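What Is a Browser Bookmark, and Why Do I Have 392 of Them?

Hi again! Today I want to tell you about bookmarks – the kind that live inside your web browser, the program you use to look at websites.

Say you find a great page about volcanoes. You want to read it again tomorrow, but you know you'll forget where it was. So you click the little star near the top of the window. Your browser writes down the page's address and keeps it in a list. Next time you click its name in the list and off you go!

A bookmark doesn't save the page itself, only the address. It's like writing down where your friend lives. If your friend moves away, you can still walk to the old house, but somebody else might open the door. When a web page moves or gets taken down, your bookmark leads to an error message. Grown-ups call that a dead link.

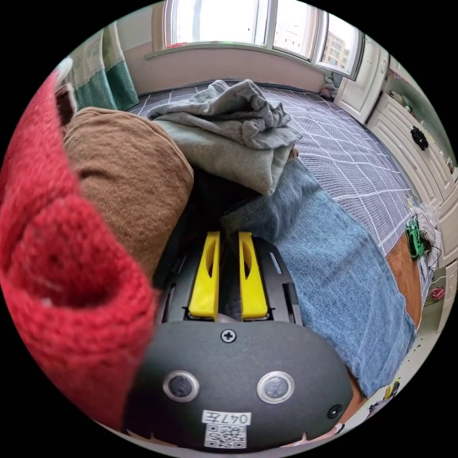
Last June I checked my own list and found 392 bookmarks. Yikes! I couldn't find anything in there, so I tried an add-on called Drondex. An add-on is a small extra program that gives your browser a new trick. This one visits every address in your list and tells you which ones still work. Mine had 378 good ones, and the other 14 were dead, so I deleted those (bye-bye, old penguin game).

After that I made folders. You can do this too, and you don't need an add-on for it. I have a School folder, a Games folder and a Drawing folder, and inside Drawing there are two smaller folders, one for animals and one for comics. Folders can go inside folders inside folders, but don't get carried away or you'll be digging all afternoon.

Before you put any add-on in your browser, ask a grown-up to look at it with you. Some add-ons can see every page you visit, and you should both know that before you click yes.

Want to try it now? Pick a page you love, click the star, and give the bookmark a short name you'll remember. I called mine "volcano stuff."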